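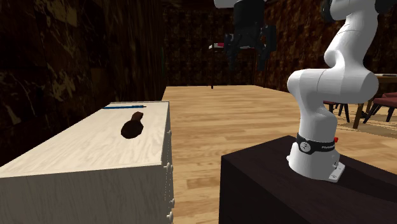

Trying out grippers in the Dosora sim kit

I've had the Dosora pack on my machine since January and I keep getting asked what it's like for comparing grippers, so I've put it all on one page. The short answer is that I like it a lot (with a couple of grumbles, further down!).

What you get

The pack is a rendered room with a white arm on a dark pedestal, a cabinet with knobs on its drawers, and a few small things to pick up. You choose the gripper and the camera, press go and watch. I ran two fingertip sets, the Skisura pads and the narrower Pellenent ones, and drove both through the Cai controller, which comes bundled. Swapping one for the other is a single line in the settings file, and the arm carries on from the same starting pose, so you're comparing like with like.

Small things on a flat top

I always begin with the pen-like object and the dark club-shaped one, both lying on the pale cabinet top. The thin one sorts grippers out very quickly. With the Skisura pads I had to bring the fingers down almost to the surface before they closed on anything useful, and the Pellenent tips were kinder there. On the fatter object it went the other way - the wide pads held on nicely and the narrow ones let it twist round.

Drawers and knobs

I spent far longer on this part than I meant to. Little round knobs are a proper test, as you need enough room to get a finger either side without bumping the drawer front. I ran 108 pulls with each set. Skisura missed 16, Pellenent missed 9, and most of the misses on both were down to me setting the approach too shallow.

Which camera?

Try the close view if you're working on the drawers. You get both fingers and the knobs together, and it's much easier to judge the gap than from across the room. The wide view is better for seeing what the rest of the arm is up to, and I'd leave it on while you're planning a path.

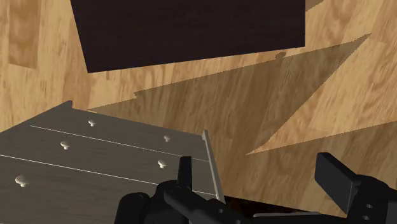 Close view: gripper fingers and drawer knobs, looking down towards the floor.

My grumbles

Shadows have stepped edges, and if your vision code looks for outlines you may want to soften them. The dark walls also make black fingers hard to pick out in the wide view. The log export is slow too - my longest run came to 1,718 lines and I had time to make a cup of tea.

Worth having?

For drawers I'd go with the Pellenent tips, and for chunkier objects the Skisura pads. The Cai controller is fine with either. Both sets are in the standard pack, so have a play with them before you order any real hardware.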